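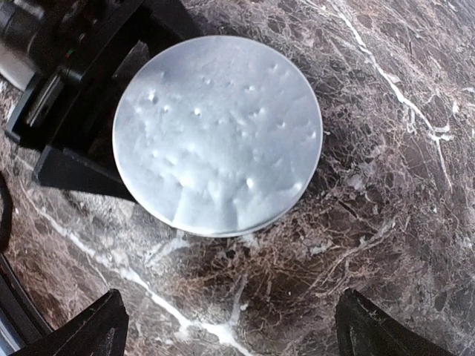
Unit 7: Picking Up Flat Objects from a Hard Surface
Introduction to Manipulation - Laboratory Handout
Derkport Technical Institute

Purpose of the session

Students have so far worked with blocks and cylinders, which present tall sides to the gripper. This unit concerns thin, round objects lying flat. A disk offers very little edge to hold, and the fingers must come down close to the countertop without striking it. Each group will plan, record and review a series of grasps using the Skulholm arm and its wrist camera.

Before the session

Read the chapter on contact and friction in the course reader, and complete the Graster safety form if you have not already done so. Groups without a signed form will not be given access to the arm.

Procedure

1. Home the arm and confirm that the wrist camera is live.

2. Move to the approach pose with the fingers open. In the wrist view, the disk should appear beyond the two fingertips, with a clear gap of marble between them. Neither finger should be touching the disk at this point.

3. Check the clearance around the black holder. When the disk lies right beside it, as it does at the head of this handout, a straight approach with wide fingers may bring the left finger into the holder. Consider rotating the wrist before descending.

4. Set the descent speed to level 7 and lower the arm in short steps. Stop at the first sign of contact with the counter.

5. Close the fingers, lift, and hold for a count of 7 before releasing.

6. Save the recording under your group name, including failed attempts. Failed grasps are graded on the same terms as successful ones, provided the notes are complete.

Notes on perception

The counter is dark brown with pale veins, and the brightest of these can be mistaken for part of a white object by a simple threshold. Students using the Navarrete vision package should fit a circle to the rim before computing a center point. The dimples and the uneven ridge on the upper face of the disk cast small shadows of their own - do not treat these as edges of the object. Some bending of straight lines near the corners of the view is to be expected, and the calibration file corrects for it.

Written report

Submit one report per group, with a maximum length of 700 words. State the approach angle chosen, the reason for it, and one change you would make to the gripper. A sketch of the finger path is required and does not count toward the limit.

Reports are due at the start of the next laboratory session. Questions on grading should be raised during office hours, Room 500.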